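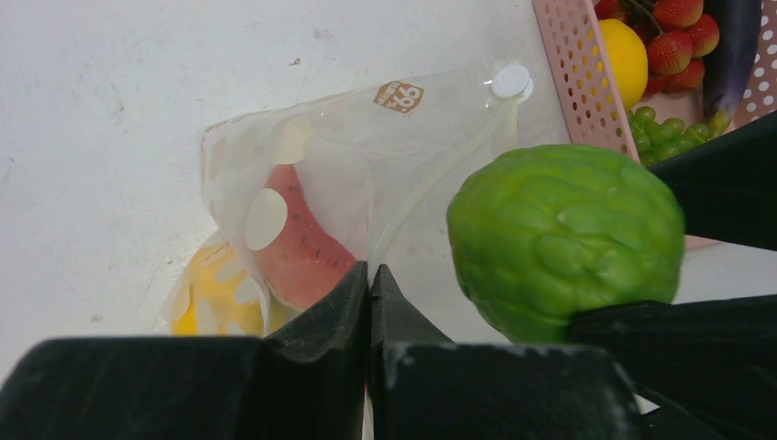 Fruit bought by the bag goes off faster than fruit bought loose, mostly for the simple reason that there is more of it. One soft plum at the bottom will take its neighbors with it in a couple of days. Readers have sent in plenty of questions on this since the last issue, so we put them to Skye Pringle, who runs the Baird kitchen classes.

Her first rule is to empty the bag the day you bring it home. Look over each piece, set aside the bruised ones to eat first, and dry off the rest. Apples and pears go in the fridge drawer. Peaches stay out until they give a little at the stem, then go in the fridge too, where they should keep up to five days.

Bananas are best kept away from everything else. Apples also give off the gas that speeds up ripening – handy if you have a hard avocado, less so if you have a full fruit bowl.

Berries should be washed just before eating. Pringle does not bother with a vinegar rinse at home, although Nattawut Paisan of the Wirkgate food share does and swears by it. Both agree on lining the box with a paper towel and changing it when it gets damp.
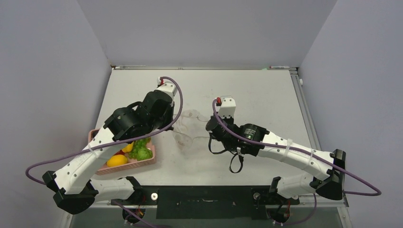 WIRKGATE – October 20, 2024

The food share has moved its fall swap to the side hall, with doors opening at 10. Bring whatever your trees have given you too much of. Last year's swap drew more than 32 households, and quinces were the first to go.

Cut fruit and opened jars can't be accepted. Sealed jam is fine if it has a label with the date and what is in it. Alvar Tveit will have spare labels at the door, and there are two tables set aside for windfalls, which are free to anyone making sauce or cider.

14 shares | 3 comments

Get the newsletter in your inbox. You can unsubscribe at any time.

Recent items
Freezing herbs in oil
What to do with green tomatoes
Abdelkrim Ragab on pruning old pear trees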